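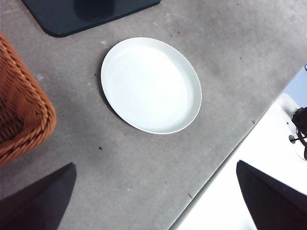 Ich leite seit drei Jahren die Robotik-AG an unserer Schule, und jedes Jahr im Herbst kommt dieselbe Frage von den Eltern: Wann fährt denn da mal was? Beim ersten Elternabend denken alle an Wettkampf, an Arena und Punkte und kleine Fahrzeuge, die sich gegenseitig von der Platte schieben. Und dann sitzen da 15 Jugendliche am Donnerstagnachmittag um einen Tisch und streiten darüber, wie man einen Teller anfasst.

Ich finde ja, das ist das Beste, was man mit so einer AG machen kann. Ein Teller ist gemein! Er ist flach und rund, er hat einen schmalen Rand, und wenn er auf dem Tisch liegt, kommt man von der Seite kaum drunter. Wir Menschen kippen ihn ein bisschen mit dem Daumen an, schieben die Finger nach und merken davon gar nichts. Bringt das mal einem Greifer mit zwei Fingern bei. Meine Gruppe hat dafür den halben Winter gebraucht, und zwischendurch wollte eine Hälfte heimlich auf Becher umsteigen (Becher sind wirklich viel netter).

Letztes Jahr waren wir noch beim Husville-Cup dabei. Schöne Veranstaltung, laute Musik, gute Waffeln. Aber ich habe danach lange überlegt, was die Kinder da gelernt haben. Die Aufgaben stehen Monate vorher fest, man baut genau für diese eine Strecke, und am Ende gewinnt oft das Team, das die meisten Stunden in eine einzige Rampe gesteckt hat. Wir sind auf Platz 16 gelandet, und auf der Rückfahrt hat keiner über Robotik geredet, nur über den Schiedsrichter.

Beim Tellerprojekt reden sie ständig über Robotik. Warum klappt es vormittags und nachmittags nicht? Liegt es am Licht? An der hellen Fläche neben dem Tisch? Sieht die Kamera am Handgelenk überhaupt noch genug, wenn die Finger ganz nah dran sind? Da sitzt dann ein Siebtklässler und erklärt einer aus der Zehnten, dass ein weißer Teller auf grauem Grund eine andere Nummer ist als ein dunkles Tablett, in dem sich alles spiegelt. Sowas kann ich mir nicht ausdenken, und in keinem Lehrplan habe ich es je gelesen.

Jetzt höre ich natürlich den Einwand, dass Kinder Erfolge brauchen. Stimmt, brauchen sie. In unserem Versuchsbuch, das wir intern Prasley nennen (fragt nicht), stehen inzwischen 1.718 Griffversuche, und ein ordentlicher Teil davon ist rot angestrichen. Trotzdem kommen sie jede Woche wieder. Ich glaube, wir Erwachsenen halten das Scheitern viel schlechter aus als die Kinder, und deshalb kaufen wir Bausätze, bei denen nach zwei Stunden garantiert etwas blinkt.

Mein Wunsch an die Schulen wäre also: weniger Pokale, mehr Geschirr. Stellt den Gruppen einen Korb, einen Teller und ein Tablett hin und gebt ihnen ein halbes Jahr - und zwar ohne Abschlussshow. Wir machen jedenfalls so weit weiter. Nach Ostern soll der Teller in den Korb, und über die richtige Höhe beim Ablegen wird schon jetzt gestritten.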